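Accueil Boutique Dépôt Questions Contact Panier

Questions fréquentes - dépôt-vente de jouets Vemwood

On reçoit toujours les mêmes mails, donc on regroupe ici. Si la réponse n'y est pas, écrivez, mais lisez d'abord. Merci.

Comment on dépose ?

Au magasin, rue Carrasco, sur rendez-vous. Ou par la poste, avec le bordereau imprimé dans le colis. Sans bordereau on ne sait pas à qui c'est, et on a une étagère entière de colis orphelins en ce moment.

C'est quoi le bordereau ?

Une feuille. Vous la trouvez dans l'onglet Dépôt. Nom, adresse, téléphone, liste des jouets, prix souhaité. Pas besoin de rédiger un roman. « Puzzle ferme, complet » ça suffit. « Divers » ça ne suffit pas.

Je n'ai pas d'imprimante.

Recopiez à la main. Lisiblement svp. Surtout le mail.

Il faut un rendez-vous même pour une seule peluche ?

Oui. Le comptoir est petit et le samedi c'est impossible.

Qu'est-ce que vous prenez ?

Jeux de société complets, puzzles, figurines, petites voitures, poupées et leurs habits, jeux de construction au poids, déguisements, livres à toucher, peluches en bon état. Les jeux en bois aussi, toujours, ça part vite.

Et ce que vous ne prenez pas ?

Sièges auto, casques, tout ce qui touche à la sécurité. Les vélos (pas la place). Les tétines, les biberons. Les jouets à piles dont la trappe ne ferme plus. Les peluches qui sentent la cave - désolés, on a essayé, ça ne part pas. Les jouets sans marquage CE, même très jolis, même rapportés de voyage.

Les jouets anciens ?

Au cas par cas, envoyez une description par mail. On les vend comme objets de collection, dans la vitrine du fond, jamais avec les jouets pour petits. Peinture ancienne, petites pièces, ressorts. C'est Shona Rutherford qui regarde ça et elle n'est pas là tous les jours, donc patience.

Il manque une pièce à mon jeu. Vous le prenez quand même ?

Ça dépend laquelle. Un pion, oui, on remplace. Une carte dans un jeu de mémoire, non. Un puzzle auquel il manque un morceau : on le met dans le bac à petits prix avec une étiquette, si vous êtes d'accord. Cochez la case sur le bordereau, la dernière en bas.

Vous vérifiez vraiment les puzzles ?

Jusqu'à 300 pièces, oui, on les compte. Au-delà on vous croit sur parole et on l'écrit sur l'étiquette.

Je dois laver avant ?

Oui. Peluches en machine, programme doux, séchées à fond, vraiment à fond. Plastique à l'eau savonneuse. Bois avec un chiffon à peine humide, pas de trempage, le bois gonfle et la peinture s'en va. Les habits de poupée dans un filet sinon bonne chance pour retrouver les chaussettes.

Une peluche musicale, ça se lave comment ?

Si le boîtier sort, on le sort. Sinon, en surface. Ne tentez pas la machine.

Comment j'emballe ?

Mou avec mou, dur avec dur. Les peluches et les habits dans un sachet fermé, les figurines à part. Les jeux de société avec un élastique large ou une ficelle, PAS de ruban adhésif sur la boîte, ça arrache l'image et la boîte perd la moitié de son prix. Les petites pièces dans un sachet dans la boîte.

Un carton de récupération, ça va ?

Très bien. Solide quand même. Bouchez les vides avec du papier froissé.

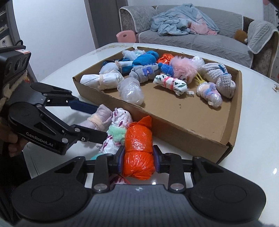
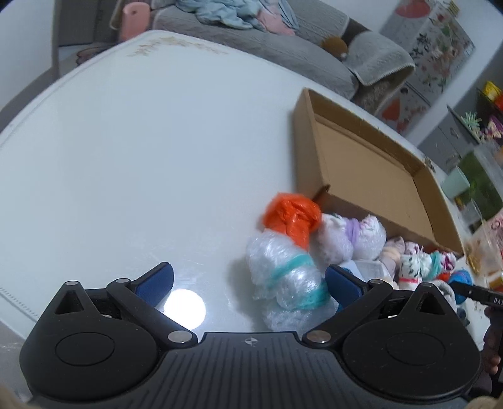
Plarnham, le 21 mars 2025

Les réponses qui suivent ont été mises à jour, les tarifs ont changé. Si vous avez gardé une vieille version, jetez-la.

Combien je touche ?

La moitié du prix de vente. On garde l'autre moitié : loyer, étiquettes, temps passé à chercher la roue d'un tracteur. Avant c'était plus compliqué avec des paliers, on a arrêté les paliers.

Qui fixe le prix ?

Vous proposez, on ajuste. Si on trouve que c'est trop haut on vous écrit avant de mettre en rayon. Sans réponse de votre part dans les 36 heures, on met notre prix. Vérifiez vos indésirables, nos mails y finissent souvent.

Pourquoi mon jeu est affiché si bas ?

Parce qu'il existe déjà en quatre exemplaires sur l'étagère, souvent. Les jeux très connus, tout le monde les dépose en même temps, après les fêtes. Un jeu plus rare partira mieux en mai qu'en janvier. Regardez la boutique en ligne avant de proposer un prix, ça évite les déceptions.

Vous gardez les jouets combien de temps ?

Deux mois. Ensuite, soit vous baissez le prix, soit vous reprenez, soit on donne. Vous choisissez sur le bordereau au moment du dépôt. Si rien n'est coché, on vous appelle une fois. Une seule.

Vous donnez à qui ?

À la halte-garderie de Plarnham, et à la salle d'attente du cabinet dentaire à côté, qui use les petites voitures à une vitesse folle. Les peluches ils n'en veulent pas.

Je peux reprendre un jouet avant la fin ?

Oui, ça arrive tout le temps, l'enfant s'en souvient le lendemain. Prévenez par mail, on le retire du rayon. S'il est déjà vendu, il est vendu. Donc attendez d'être sûrs avant de déposer le lapin préféré.

Comment je suis payé ?

Virement en fin de mois, ou bon d'achat tout de suite. Le bon n'a pas de date limite. Pas d'espèces, plus maintenant.

Je n'ai rien reçu.

Neuf fois sur dix c'est un chiffre faux dans l'IBAN. Renvoyez-le par mail en le copiant-collant, pas en le retappant. Si c'est bien le bon, dites-le nous et on regarde avec la banque.

Un jouet a été abîmé en magasin, qui paie ?

Nous. Au prix affiché, votre part. Pareil pour le vol, ce qui est rare, sauf les dinosaures.

ACHETER

Les jouets sont nettoyés ?

Par les déposants d'abord, puis un coup de chiffon chez nous à la réception. On n'est pas un laboratoire. Pour un tout-petit, relavez chez vous, comme vous feriez avec du neuf.

Tout est testé ?

Les jouets à piles oui, on met des piles, on écoute, on enlève les piles. Elles ne sont pas fournies. Les trains et les circuits on monte un bout seulement. Les jeux de société on vérifie la liste du matériel quand il y en a une dans la boîte - quand il n'y en a pas, on la cherche en ligne, et quand on ne trouve pas, c'est noté « non vérifié » sur l'étiquette et le prix suit.

Je peux échanger ?

Sous quinze jours, avec l'étiquette. Contre un bon. Pour un jeu incomplet vendu comme complet, remboursement, sans discuter.

Vous mettez de côté ?

Une journée. Par téléphone ou au comptoir, pas par message sur les réseaux, on ne les lit pas assez souvent.

Vous avez la marque Pirnska ?

Question numéro un depuis l'hiver ! Les cubes et les animaux à empiler, oui, de temps en temps. Rarement plus d'un lot à la fois. Pas de liste d'attente, on a essayé une liste d'attente, c'était l'enfer. Passez, ou regardez la boutique le mardi soir, c'est là qu'on met en ligne.

Des pièces Pirnska au détail ?

Il y a une boîte sous le comptoir. Demandez. Venez avec la pièce voisine, pour comparer la taille, il y a eu deux séries et elles ne s'emboîtent pas.

Vous livrez ?

En point relais, oui. Le port est calculé au poids à la fin de la commande. Les maisons de poupée montées et les garages à étages, retrait au magasin seulement. On en a expédié un, une fois, il est arrivé en kit.

Emballage cadeau ?

En décembre seulement. Papier kraft et ficelle. Le reste de l'année on vous donne le papier et vous faites chez vous.

L'âge indiqué sur l'étiquette, il vient d'où ?

De la boîte. S'il n'y a plus de boîte, on cherche le modèle. Si on ne trouve pas et qu'il y a des petites pièces, on met « pas avant 3 ans » d'office. Même si votre neveu est très dégourdi.

Mes enfants peuvent jouer sur place ?

Il y a un tapis près de la porte et un panier. Le panier, oui. Les rayons, non. Et on remet les feutres debout svp.

DIVERS

Vos horaires ?

En bas de page et sur la porte. Ceux de la porte sont les bons en cas de doute. Fermé les jours fériés, et la semaine d'inventaire, annoncée à l'avance.

On peut se garer ?

Devant, très peu. Derrière la poste, gratuit. Pour déposer un gros carton, warnings et on vient vous aider à la porte, sonnez.

Poussette ?

Oui, une marche. Le passage du fond est étroit, les doubles ne passent pas.

Vous rachetez des lots entiers ? Crèche qui ferme, grenier, etc.

Oui ça nous arrive. Mail avec une liste et quelques photos, même floues. On se déplace dans Plarnham et les villages juste autour. Shona fait une offre globale, à prendre ou à laisser, payée le jour où on charge.

J'ai oublié quelque chose dans un jouet déposé.

On a retrouvé une clé, une dent de lait, un billet plié dans une tirelire. Écrivez vite. Les objets trouvés sont gardés dans le tiroir de gauche. Videz les poches des doudous et les coffres des camions avant, vraiement, tout le monde oublie les camions.

Vous réparez ?

Recoudre une oreille, oui, si on a le temps, on ne facture pas, on baisse juste un peu le prix. L'électronique non. Les yeux des peluches non plus : un œil qui bouge, on refuse la peluche, trop risqué pour un bébé.

Question pas dans la liste ?

Mail de préférence, objet « question », et votre numéro de déposant si vous en avez un. Réponse dans la semaine, sauf avant Noël.

Partager : 36
2 commentaires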